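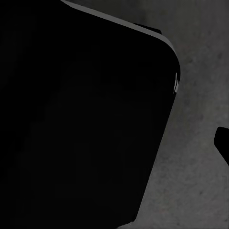 Rosent has finished a first round of gripper comparisons in simulation and will pick one design for its two-armed tray handling cell in December, the company said.

The trials set two finger types against each other on the same pair of simulated arms. One is a straight parallel finger the company has used for years. The other, supplied by Drosano, is a short L-shaped finger meant to hook over the rim of a container. Each type ran through 223 attempts at picking up a tray with both arms and holding it clear of the floor.
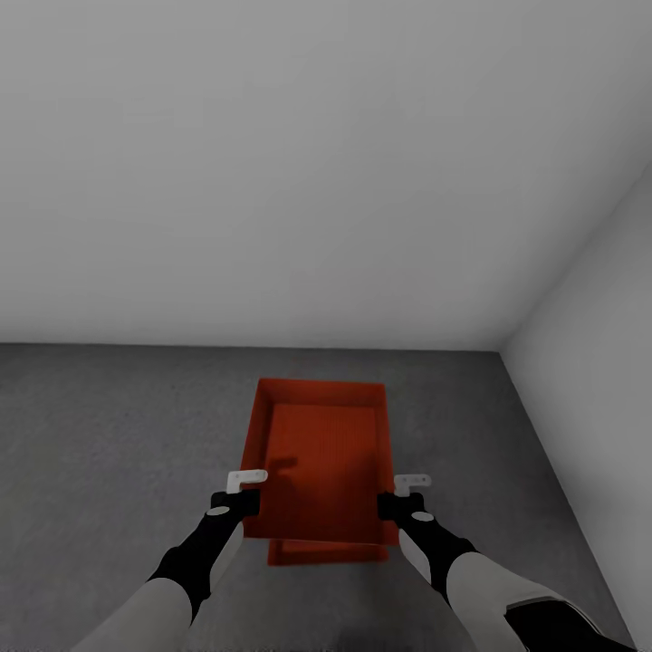
The hooked finger held the tray level enough to pass in 81 percent of its attempts. The straight finger managed 50 percent, with most of the failures coming when one arm closed slightly ahead of the other.

"The gap was bigger than we planned for, so we reran the last 80 attempts with a different controller," said Brisa Quezada, who leads the trials. The second controller, Likgate, closed both grippers on a shared clock and helped the straight finger most – though it still came in behind.

Quezada said the team has not settled how much the results depend on friction values, which were the same for both finger types. A short run with higher friction is planned before any hardware is ordered.

Tests on physical arms will follow at the Palacios site. Rosent did not give a cost for either design.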